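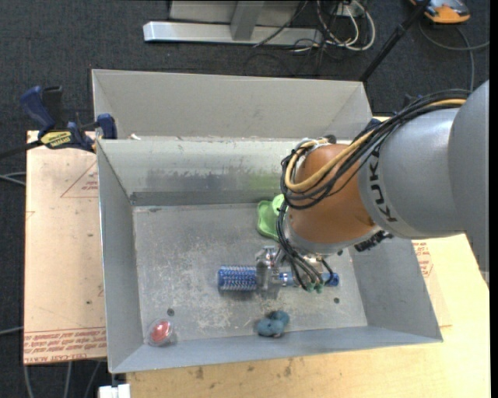 Le grand retour de la consigne, ou presque

On nous promet depuis des années que le bocal va tuer la barquette. Les enseignes ont leurs étagères en bois clair, leurs autocollants verts et leurs clients ravis devant les objectifs. Revenez un mardi de pluie, à l'heure de fermeture, et comptez les bocaux rapportés. J'ai fait l'exercice à Ekstead, dans le magasin que la marque Wostonar présente comme sa vitrine : six, en tout et pour tout, dont deux sans couvercle.

Le responsable du rayon m'a assuré que c'était une mauvaise journée. Peut-être. Il n'a pas su me dire à quoi ressemblait une bonne.

Le principe, pourtant, ne date pas d'hier. Nos grands-parents rapportaient leurs bouteilles parce que l'épicier était au bout de la rue et que les pièces rendues payaient le pain. Aujourd'hui le magasin est au bord d'une rocade, la consigne vaut quelques centimes, et il faut une application pour les récupérer. Celle de Wostonar s'appelle Drata. Elle réclame un compte, une adresse, un numéro de téléphone et l'autorisation de vous suivre à la trace. Pour un pot de yaourt, cela fait beaucoup.

Reste la question du lavage, que les brochures expédient en une ligne. Laver du verre demande de l'eau chaude, de la soude et surtout des camions, car la laveuse est rarement à côté. Kuzmenko, qui traite les contenants de l'enseigne, travaille à cinq heures de route d'Ekstead. Un aller plein, un retour plein : sur le papier, tout va bien. Et quand le camion rentre à moitié vide ? L'entreprise me renvoie à un bilan environnemental dont la publication est annoncée pour août. Je l'attends avec curiosité, et je lirai d'abord les annexes.

Qu'on ne me range pas pour autant parmi les amis du plastique. Un pot qui sert vingt fois vaut mieux qu'un pot qui sert une fois, je veux bien l'admettre. Encore faut-il qu'il serve vingt fois. Or, sur le nombre réel de rotations, les réponses deviennent vite vagues : on me parle d'« engagement », de « communauté », de « trajectoire ». J'avais demandé un chiffre.

À la caisse d'Ekstead, la dame devant moi a gardé ses deux bocaux. Elle y met ses haricots secs et ses boutons, et ne compte pas les rendre. Dans les statistiques de l'enseigne, ils figurent comme « en circulation ».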